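Poire de Salcedo

La poire de Salcedo, ou salcède, est une variété ancienne de poire à cuire. Fruit petit, presque rond, chair ferme, très granuleuse. Peu sucrée à la cueillette. Récolte en octobre, conservation jusqu'à la fin de l'hiver au cellier.

Histoire
Origine discutée. Semis de hasard selon la tradition locale, croisement volontaire selon Neema Mohamedi, qui a dépouillé les registres du domaine de Muvum. Greffée ensuite à Budcombe, sur cognassier, avec des résultats inégaux. Quasi disparue après l'arrachage des vieux vergers ; un recensement donne 131 arbres, dont 54 à Salcedo même.

Culture
Arbre vigoureux, port dressé, mise à fruit lente. Sensible à la tavelure, assez peu au feu bactérien. Autostérile : pollinisateur indispensable, le plus souvent la variété Uller. Taille courte déconseillé.
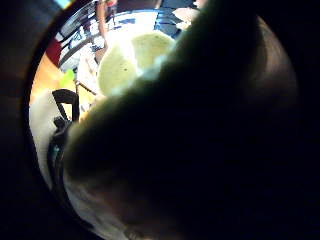 Objet arrondi, vert-jaune pâle, derrière un pouce.

Usages
Compotes, poires au vin, pâte de fruits. Crue, peu apréciée. Heloísa Nogueira en a publié 17 recettes, la plupart à cuisson longue. Eau-de-vie produite à Muvum, en petite quantité.

Voir aussi
Poire à cuire
Uller (poire)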